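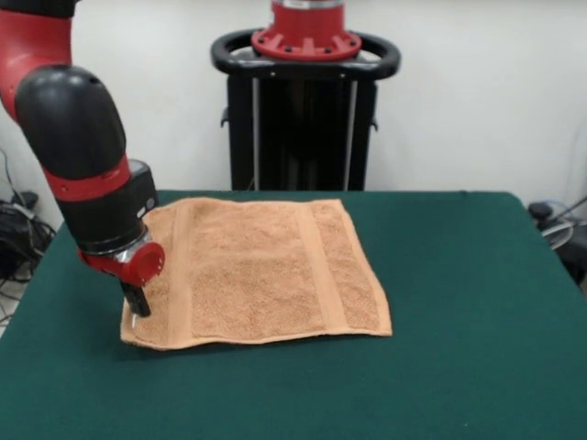 Hinadari, 7 Jun 2024

Towels! I have had more letters about towels than about anything else on this page (yes, even more than the limescale one), so I've sat down with a pot of tea to put everything I know in one place.

First, washing. I gave up fabric softener years ago and I'd never go back. It makes towels feel lovely in the shop-display sort of way and then they just push the water round your back. A splash of white vinegar in the drawer does me fine, and no, you don't smell like a chip shop afterwards. Forty degrees for everyday ones, sixty if somebody's been poorly or the dog's been involved. And don't stuff the drum! They want room to slosh about.

When they come out, give each one a good hard snap before it goes on the line. It lifts the loops back up and you'll feel the difference, especially if your water is as hard as ours.

Now folding, where people get very heated. My friend Catríona Carroll rolls hers and swears by it, but my airing cupboard has slatted shelves and rolled ones slide straight off the front, so I'm a folder. Lay it out flat, long side towards you, smooth it with your forearm and bring the ends in to the middle, then fold in half again. Easy.

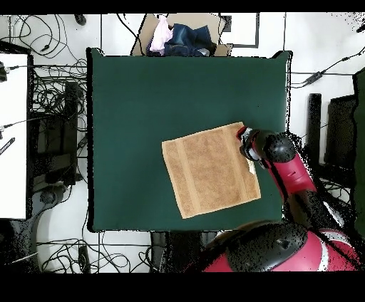
Clothes and towels ought to be sorted separately, and I do mine in two goes. Towels first while I've still got the patience, then everything else. I don't bother with a fancy hamper for the everything else, an open cardboard box is grand, and you can see your denim and your pink bits sitting on top without rummaging. A mat on the floor gives you a clean place to fold a big towel if the table's covered in homework, and if you pick the towel up by a corner you can have a quick look for the label while you're at it. I put labels to the inside of the fold so the shelf looks tidy, but that's just me being fussy.

The other thing I get asked is how to hang them indoors when it's pouring. Not by one corner, please, if you're leaving it to dry! It drags the whole thing out of shape
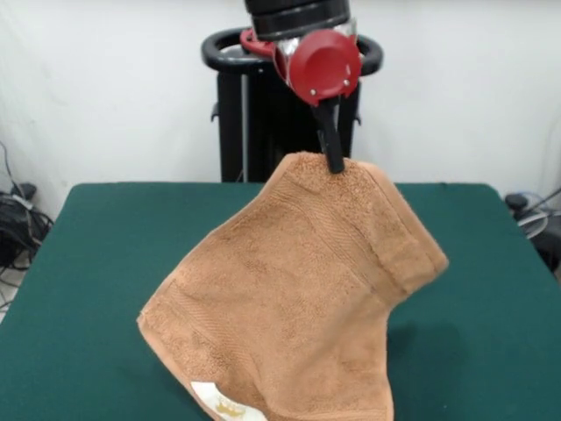

and you end up with one long droopy side that won't ever meet the other when you fold it. Drape it over the rail with plenty hanging down each side, and turn it once halfway through the day. If the woven bands have shrunk and gone puckered, pull them gently from end to end while they're still damp. Old ones that are past saving get cut into squares for the floor, and I run a zigzag stitch round the edges so they don't shed in the machine.

Oven shelves next time, if I can face mine.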